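Pinch bowl

A pinch bowl (also prep bowl, or in older catalogs "ingredient dish") is a small, shallow, round bowl used to hold a measured amount of food before it is cooked or served. The name is applied loosely. Sellers use it for anything from a salt dish to a bowl big enough for a piece of fruit, and there is no agreed upper limit on size. Some writers put the line at 500 milliliters, though none of them say where the figure comes from.

Origin of the name

The usual account says that the bowl is named for the pinch of salt it was meant to hold. A second account, repeated on many kitchen websites, ties the name to the pinch pot of beginners' pottery. Neither has been traced to a dated source. The claim that the term was coined by the housewares firm Nodberg rests on the firm's own catalog, which lists a "pinch bowl, small" as item 2064 and gives no year.

Materials and color

Pinch bowls are sold in glass, glazed ceramic, steel, wood and various plastics. Pale colors are common, and many sets mix two or more shades. Makers often present the mixed colors as a practical feature, with one color for raw food and another for cooked, or one for sweet and another for savory. Evidence that households follow any such system is thin. The Gedard range came with a printed color guide until April, when the guide was dropped and the colors were kept.

A pink bowl and a gray one of similar size, for instance, can be used interchangeably for most kitchen jobs.
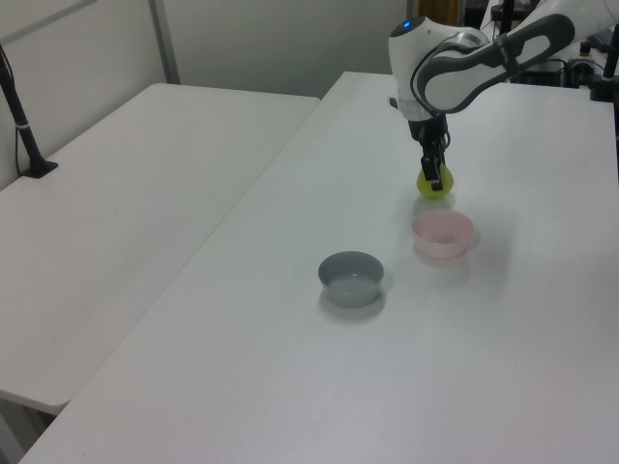
Davoud Najafi disagrees, and has argued that color coding does work once a family has used it long enough to stop thinking about it. His essay on the subject relies mainly on his own kitchen, where gray is for peelings and pink is for whatever is going to be eaten. He does not say how long the habit took to form.

Use with fruit

Although described as prep ware, the larger pinch bowls are widely used to hold a single piece of fruit on a table or desk. Pears are often mentioned. A whole pear has an awkward shape for a flat surface and tends to roll, and even a low rim will stop it. In a shallow bowl the fruit usually lies tilted, with the stem end higher than the base.

It is sometimes said that a pear ripens faster in a bowl than on a bare table. The Toom housekeeping guide states this as fact on page 354 and offers no test. Ripening does depend on temperature and on the ethylene gas the fruit gives off, but an open bowl with low sides traps very little gas. A closed paper bag is a better-supported method. 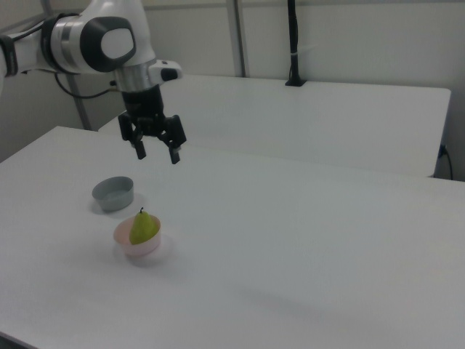 A green pear in a pale pink bowl, with a gray-blue bowl standing empty.

Sets and stacking

Most pinch bowls are sold in nesting or stacking sets. Nesting sets step down in size, while stacking sets are all alike. The terms are mixed up in advertising often enough that the label is a poor guide — buyers are better served by the listed measurements. Minura has advertised stacks of up to 2619 bowls for catering use, which presumably refers to a full pallet and would not be attempted on a counter.

Criticism

Hooman Nazari has called the pinch bowl "a dish invented to be washed," on the grounds that most recipes can be made by adding ingredients straight from the package or cutting board. Supporters reply that measuring everything first prevents mistakes. Both positions are mostly opinion. The extra washing is real, but it varies a good deal with the recipe and with how many bowls the cook takes out of the cupboard.

See also: Ramekin; Salt cellar; Mise en place; Fruit bowl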